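The year I tried to learn my grandmother's language

So I have a 371-day streak on my flashcards and I still can't order a coffee in Hungarian without going red in the face. I thought I should write that down somewhere before I start bragging about the streak.

Some background for the new people (hi!). My mother's side is Hungarian, my grandmother spoke it to her sisters on the phone, very loudly, and the rest of us got English. I picked up the food words and a couple of things you shouldn't say in church. Then last February I was cleaning out a closet and found her recipe notebook, and I couldn't read a single page of it. I could tell which ones were cakes from the butter stains, and that was as far as I got.

I downloaded an app that same night. Fifteen minutes a day, after dinner, while the kettle boils. It was great for the first month! You learn apple, you learn dog, you learn that the dog is eating the apple. Then the endings show up. Hungarian doesn't really go in for little words like "in" and "on" and "from," it sticks them onto the back of things, and there are separate ones for being inside something, going into it, and coming out of it. I spent most of April putting people on top of houses.
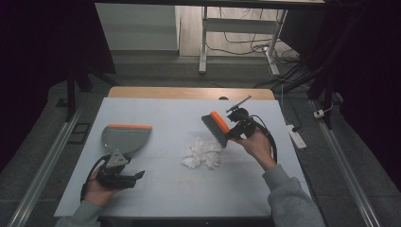 And the vowels have to match! If the word has the back-of-the-mouth kind, the ending has to have them too, so you're picking between two versions of everything in the middle of a sentence, while the poor person across from you waits. My streak was no help at all with that. The app gives you all the time in the world. A human being with a lunch break doesn't.

What did help was Krisztina Kozma, my tutor since June, who I see on a video call before work. She has a rule that I'm not allowed to say "sorry" in English during the hour. I can say it in Hungarian, but it's such a long word that I've mostly stopped apologizing. She also made me drop half my deck. I had 1441 cards in there, and when she scrolled through them she asked when I was planning to discuss bishops. Fair. We kept 320 and most of those are verbs.

The other thing that worked was reading the notebook out loud, badly, a recipe at a time. Grandma left out a lot. "Flour, as much as it takes up." Thanks, Nagymama! But they're short, the same words keep coming around, and at the end you get to eat. I've done the walnut crescents twice now and the second batch held together.

I mentioned on here a while back that I was thinking of quitting the app completely and just doing the calls and the notebook, and asked what you all thought.
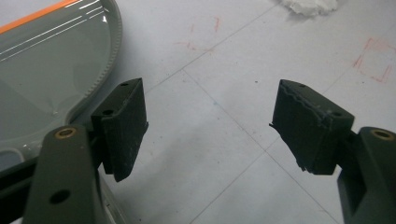 Kinga Pálfi wrote that I should keep the app but stop counting days, and that she'd lost a long streak of her own to a stomach bug and learned more the month after, when she was listening to radio plays and not worrying about it. Her other tip was to learn the numbers by reading phone numbers aloud, in pairs, the way people say them over there. I tried it with my dentist's number and it took me three goes.

I haven't let the streak go yet. I did turn off the reminders, though, so the little bell doesn't chase me around the kitchen anymore. Next up is the poppy seed roll, which runs to two pages and has a note in the margin that Krisztina and I both think says either "colder" or "Kovács." There was a Kovács family next door to my grandmother for years, so it could go either way. If anybody's grandmother had a poppy seed roll with a cold step in it, please send me the details.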